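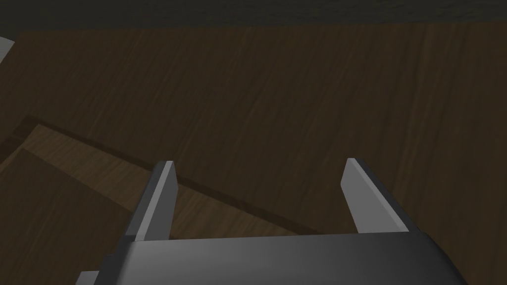
Buren asked under my last post whether the Plikis pond aerator is loud. No. Faint hum, gone by the back door.

Had it 2 months now, on a tilapia tank with 55 fish. Fish up top gulping every morning before, much less of that now.
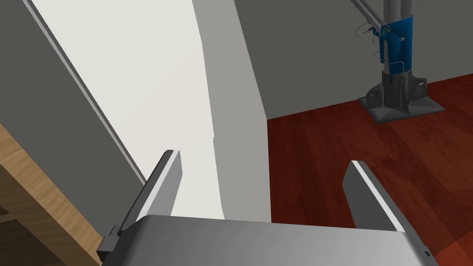

Setting up

Twelve minutes, mostly untangling airline. Instructions are tiny -- get your glasses. The valve is stiff so go easy on it.
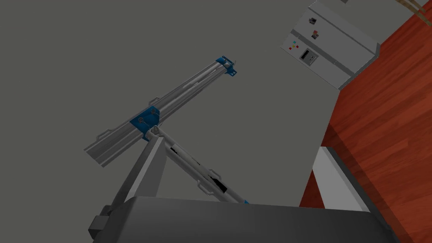
Gripes

Air stones clog quick. Spares cost to much. Short cable aswell.

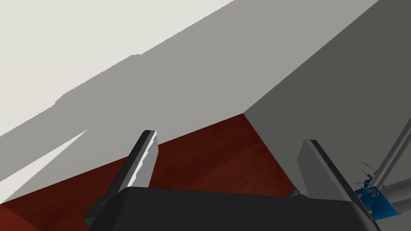 Molefe

Would I buy it again? Yes, but with spare stones in the same order.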